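Best way to bundle white charging cables so they don't kink in storage?

Posted in Home & Storage, 30 April 2025

I'm sorting out the cables in our spare room and putting them away in boxes. I fold each one into loops by hand at the table and it looks fine, but when I get one out again months later it has a hard bend in it and won't lie flat. Two have split near the plug. Is there a better way to fold them, or should I be buying something to wind them on? 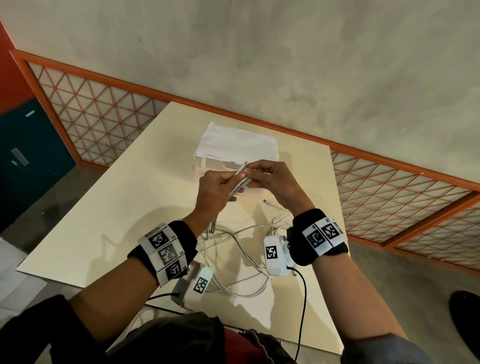 Dalia Priedītis
Stop folding and start coiling. A fold puts all the strain on the same spot every time you do it, and thin white cables are usually the worst for it. Make a loop the width of your palm, then lay the next one beside it, and let the cable turn slightly between your finger and thumb as you go. If it wants to twist into a figure of eight, let it. Most cables come from the factory with a natural curl and they behave better if you follow it.

Leave the last 9 cm or so at each plug straight. The splits you mention are nearly always from people wrapping the end tightly round the bundle to hold it together. Use a strip of hook and loop tape. I cut mine 13 cm long, and a roll does the whole house.

Don't use elastic bands. They go sticky in a warm cupboard and mark the white ones.

Vunine
Just buy new ones, they're cheap.

Sihan Feng
I agree with Dalia on coiling, but the box matters as well. I had 11 cables in one tub when we moved to Gosport and they came out as a single knot. Now each goes in its own small paper bag with the name of the device written on it, and the bags stand upright in the box so I can read them. Freezer bags work too.

For the ones that already have a hard bend, leave them hanging over a door handle somewhere warm for a day or two. Not on a radiator. It got most of the bend out of mine, though one stayed crooked. Any that have split at the plug should go to the electrical recycling. Tape won't make them safe, and I wouldn't charge anything overnight with them.

I wouldn't bother with the plastic winders. I bought a set in October and they take up more room than the cables do. They also pull the cable tight round a narrow core, so you get the same bends you're asking about.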